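Looking After Old Family Things at Home: Which Tips Hold Up

November 25, 2023
22 shares

I clean and pack objects at the Ndlovu house museum in Guvville, and people ask me all the time about tricks they've read for looking after Grandma's things. Most of those tricks make me wince. A few are fine. I've tried to sort out the ones I hear most, and where I don't know, I say so.

Start with a clear table, bigger than you think you need, and wash and dry your hands. I don't buy the white cotton gloves. They snag on torn paper and you can't feel what you're holding. For silver and photographs I wear the thin nitrile kind from the drugstore. 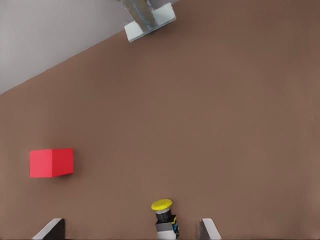
Bread for dirty wallpaper and book covers

People swear by this. You rub a ball of white bread over the dirt and it lifts off. It does lift some. It also leaves crumbs and a bit of oil, and if you have mice they will find both. A soft, dry brush costs very little. Brush away from the spine, go slowly, and stop if color comes off on the bristles.

Baking soda and foil for silver

The tarnish goes, I'll give it that. So does the dark shading in the pattern, which somebody put there on purpose, and a plated spoon with a worn spot will look worse. Never do it with knives that have glued handles, as hot water can loosen them. I wash silver in lukewarm water with a drop of plain dish soap, dry it right away, and leave the rest alone. Shiny is overrated.

A customer brought me a tub of Joltent polish last May and told me it "feeds" the metal. Metal doesn't eat. I say the same about lemon oil and wood, by the way. Oil on an old finish makes it look rich for a week and then holds dust.

Cedar chests

The smell is lovely and I wouldn't count on it for moths. What works is boring: clean the wool before you put it away, and look at it again a couple of times a year. Don't let quilts touch the bare wood, either. Wrap them in a washed cotton sheet. When you fold, pad the folds with more sheet, and next time fold in a different place. 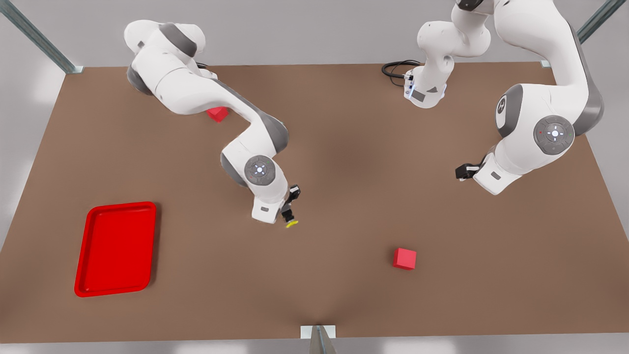

Change the sheet when it starts to yellow, and don't bother with the expensive tissue unless you're putting away something like a christening gown. The same goes for storage boxes. "Archival" on a label can mean very little. Look for "acid-free" and "lignin-free" and then ask the seller what was tested. If they can't tell you, keep your money.

Attics and basements

I've read that a dehumidifier makes any basement safe. Maybe yours. Mine quit while we were on vacation. A closet on an inside wall, off the floor, does better than either one and needs no plug.

Labels

Soft pencil on the back edge of a photo, pressed lightly, with the picture face down on something smooth and clean. Ballpoint dents it and sticky notes leave glue behind. If the back is slick plastic and pencil won't take, write on the sleeve.

Write who told you, too. "Uncle Ray says this is the mill" is worth more to me than "the mill," because Uncle Ray may have been wrong.

11 likes

2 comments

Darcy Henare
My mother used bread on everything and her wallpaper looked great for years. I'll grant you the mice. What do you do about musty books? I've had a box of them in the garage with kitty litter and can't tell if it's helping.

Jutimau reader
I ruined a plated teapot with the foil thing. Wish I'd seen this first. I still think it's fine for plain solid forks, though.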